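Tilach Tea Rooms: Call for Contributors to the Company History

Tilach is seeking former staff, suppliers and customers to take part in the preparation of a published history of its tea rooms and seaside restaurants. The work is being carried out on behalf of the company by Skevden, an independent research and publishing office, and will draw on written records as well as recorded interviews.

At its largest the company ran 34 branches, most of them on promenades or close to railway stations. The minute books and accounts survive almost complete. The kitchens, counters and dining rooms are far less well recorded, and it is on these that contributors are asked to concentrate.

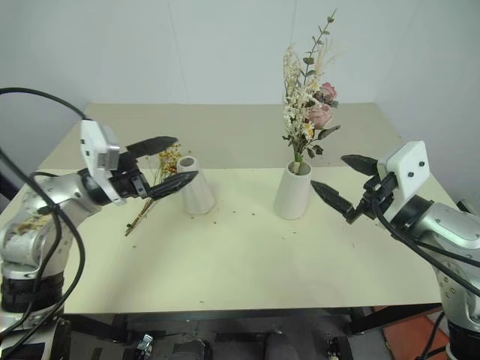

We wish to hear from persons who:

worked in any branch, in the central bakery or on the delivery rounds, for any length of time;
supplied the company with dairy goods, flour, fruit, crockery or printed menus;
were regular customers and remember particular dishes, prices or opening hours;
hold recipes, wage slips, uniforms, menus or photographs connected with the company.

Recollections of the Stępień bakery, which supplied the poppy seed roll and the honey cake before it was taken over by Tilach, would be especially welcome. So would any information on the Zollier ice cream counters, for which the project has so far found one price list and a single order book — both undated.

What taking part involves

Contributors will be invited to one interview, held at the Skevden office or, where travel is difficult, at the contributor's home. Interviews are recorded in sound only. A typed copy will be sent to each contributor, who may correct it or ask for passages to be left out before it is used. Papers and objects may be lent for copying and will be returned within 6 weeks. 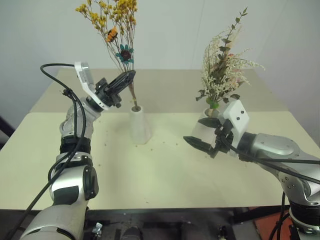

No fee is paid for interviews. Reasonable travel costs will be met on production of receipts, and every contributor quoted in the book will receive a copy on publication. The project holds 163 catalogued menus at present and does not need further copies of the standard summer card, although earlier or handwritten versions remain of interest.

Written contributions

Those who prefer not to be interviewed may send a written account of up to 2,000 words. Accounts may be typed or handwritten and should state the branch or department concerned and the years to which they refer.

How to apply

Please write to the Tilach History Project, care of Skevden, giving your name, a telephone number and a short note of your connection with the company. Original documents should not be sent at this stage. Applications close at 5 pm on the last working day of October.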